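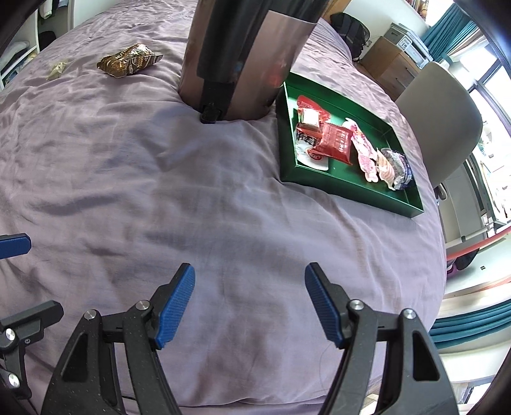 One respondent in Garkdale remarked that she had stopped using a heavy duvet altogether by April, and that her sleep had been better in the weeks that followed. **Figure 1.** Bed with a lavender-grey duvet.

### 4.2 Bedding and night-time heating

Comments of this type were common in the Garkdale returns and much rarer in those from Pillton, where homes are older and bedrooms are seldom heated after 18:00. The survey asked tenants in both towns to record which bedding they used, whether a window was left open, and when the heating was switched off. Forms were sent to 400 households, and over 3,000 nightly entries were suitable for analysis.

Tenants who changed their bedding with the season reported fewer broken nights than those who kept the same cover all year. The difference was clear in Garkdale but weak in Pillton - a result that may reflect draughts, which the form did not ask about. Entries that gave no heating time were left out of the comparison and are treated separately in Section 5.

Room temperature was not measured directly. The findings therefore rest on what tenants wrote down each morning, and entries made later in the day tended to be shorter. A further round of the survey, using a revised form with a question on draughts, is planned for Pillton only.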